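Datasets > Politics and Economics > Plumden Money Talk

Plumden Money Talk: a collection of letters and comments on central banking 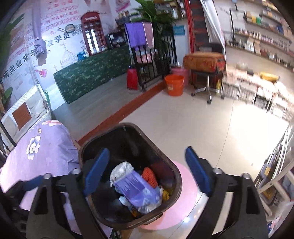 Plumden Money Talk is a set of 3000 short opinion texts about interest rates, inflation, public debt and the gold standard. They come from the letters page and the reader comments of the Plumden weekly paper. Each text has been labeled by hand for the policy it talks about and the position the writer takes on it. We built it to study how people outside the field argue about money, and which words they borrow from politicians when they do.

Status

Version 2. Last updated Thu 14 May. Version 1 had the letters only and is no longer maintained. If you used it, please note that the IDs changed.

What is in each record

Every record is one line in a tab-separated file. The fields are id, source (letter or comment), year, text, topic, position and annotator. The year is the year of printing for letters and the year of posting for comments. Topic is one of rates, inflation, debt, gold, bank oversight or other. Position is one of for, against, mixed or unclear. The position is always toward the policy under discussion, so a writer who wants rates raised is marked "for" under rates only if the letter is answering a proposal to raise them. This trips people up. Read the guide before you train anything on that column.

Spelling and punctuation are left as printed. Some letters were scanned from paper and still have broken words at line ends – we fixed the ones we found with a script and left the rest.

How it was labeled

Yamuna Nambiar wrote the labeling guide and did the first pass over the letters. Valdis Zariņš did the comments. Each of them then relabeled 50 texts from the other's share, and where they disagreed they talked it through and changed the guide. Most of the disagreements were over sarcasm. The old labels are in the folder named arko, after the tool we used for the work.

Known problems

The same few people write to the paper again and again, and one of them cares a great deal about gold. Split by writer if you can. The file munis_writers.tsv maps text IDs to anonymous writer codes for the letters. We have no such file for the comments, where anyone could post under any name.

"Debt" covers both national and town debt. The fight over the Cuadros bond measure fills most of the October comments, and those texts have little to do with central banking. We kept them in under debt. Filter on the word Cuadros if you don't want them.

The texts say many things about banks and officials that are wrong. We did not check claims and the labels say nothing about whether a writer is right.

Not suitable for

Measuring public opinion. People who write to a newspaper are a small and stubborn group, and the editor chose which letters to print.

Privacy

Names, street addresses and phone numbers of private people were removed and replaced with a tag. Names of people in office were kept. If you find something we missed, open an issue with the record ID only – don't paste the text.

Use

Free for research and teaching. Please don't repost the full texts elsewhere. Questions about the labels go to Yamuna, questions about the files to Valdis.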